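3.2 How families come to write the notice

Most of the people we spoke with had never written a death notice before, and it was one of the first things they told us. Of the 18 families in the Tretness part of the study, only four had anyone at the kitchen table who had done it for an earlier loss, and in each case that person was handed the pen more or less without discussion. The others began with whatever they could find: a clipping saved from a grandmother's funeral, a page on the funeral home's website, or (quite often, and rather touchingly) the notice of a neighbor whose family they had always thought did things properly.

Khadija Lahlou sat in on seven of these first drafts, with the kind permission of everyone present, and her field notes are full of small hesitations over who should be named and in what order. Stepchildren, former spouses and long-time partners took up far more of the talk than dates or places did.

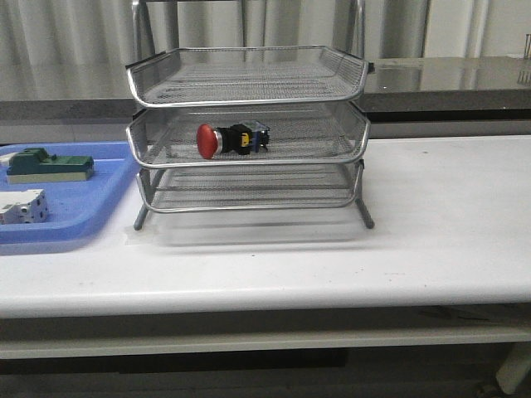 One daughter told her that she had gone back and forth all evening over "loving partner" and "companion," and finally telephoned the partner herself, who laughed, cried a little, and said she would be happy with either one. We came to think of calls like this as part of the mourning, and we return to them in Section 5.

Length was the other worry. The Letach weekly charges by the line once a notice passes 80 words, and families there cut grandchildren's names before they cut anything about church, work or hobbies, a choice several of them still regretted when Gregor Pringle visited again in October. On the Hodžić memorial pages, where there is no charge, notices ran up to 200 words and the grandchildren were nearly always listed, often with the pets close behind them.

We should add that very few families wrote alone. Funeral directors read the drafts over and corrected spellings, and they would sometimes gently ask whether a brother who had been left out was meant to be left out. Twice he was not, and the family was grateful to have been asked.

Figure 2. Three-tier wire-mesh letter tray.

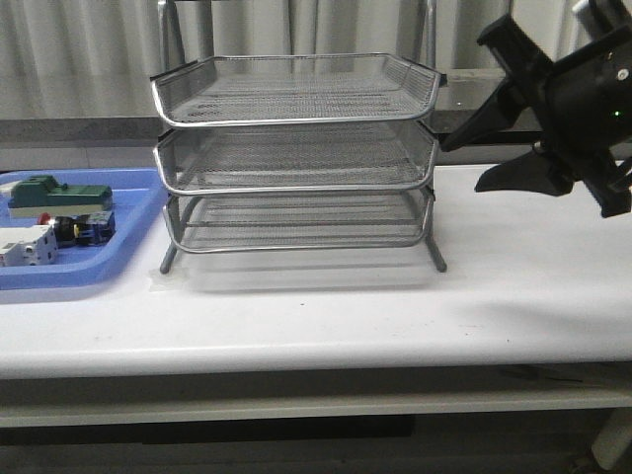 3.3 Notices for those who died before

The phrase "predeceased by" appeared in most of the Nareron notices, and we were curious about how families decided how far back it should reach. Parents were almost always included, whatever the age of the person who had died. Infants lost many years earlier were a more tender matter, and two mothers told us it was the first time they had seen the child's name in print.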